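## 4. Calibrar la percepción en el simulador

Antes de lanzar el planificador conviene que Bristeo y el simulador estén de acuerdo sobre dónde están las cosas. No lo estarán a la primera. Reserve una tarde y algo de comer.

1. Abra Bekby y cargue la escena `atico_oficina`. La primera carga compila las mallas de colisión y tarda lo suyo; la barra de progreso se detiene en el 99 % por tradición.
2. En **Control > Brazos**, active los dos y deje las pinzas abiertas. Si solo responde uno, revise que no haya dos sesiones de Bristeo peleándose por el mismo puerto.
3. Fije `semilla: 1611` en el fichero de configuración. Escríbalo sin punto: el analizador lee 1.611 como un número decimal y no avisa.
4. Lance el detector Moon y espere unas 300 iteraciones de física a que los objetos se asienten.
5. Compare las poses estimadas con las del simulador. El error admisible es de 4 mm. Todo lo que lo supere se marca en rojo, y al principio habrá mucho rojo.
6. Seleccione el teclado como objetivo y ejecute **Aproximar** con el brazo derecho. Detenga la ejecución en el primer contacto.
7. Guarde el estado con **Archivo > Instantánea**. «Guardar escena» es otra cosa y sobrescribe la original.

> **Nota.** Los objetos que sobresalen de su apoyo tienen el centro de masas donde menos apetece. Baje la velocidad de cierre antes de probar un agarre por el extremo.

> **Precaución.** No suba el límite del planificador por encima de 1.000 nodos por brazo. Encontrará trayectorias más cortas - y también la manera de cruzar los codos.

### 4.1 Si el contacto no se registra

Compruebe que el registro de Plistdale está en modo `detallado` y busque `contacto_pinza_der`. Si no aparece, la capa de colisión del objetivo está desactivada; actívela y repita desde el paso 4. Reiniciar Bekby no arregla nada, aunque tranquiliza.

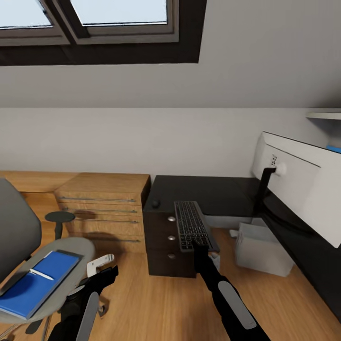 Comentario de un lector: en el paso 5, si tras asentarse los objetos sigue saliendo todo en rojo, miren las unidades de Moon. Yo las tenía en centímetros y recalibré dos veces antes de darme cuenta.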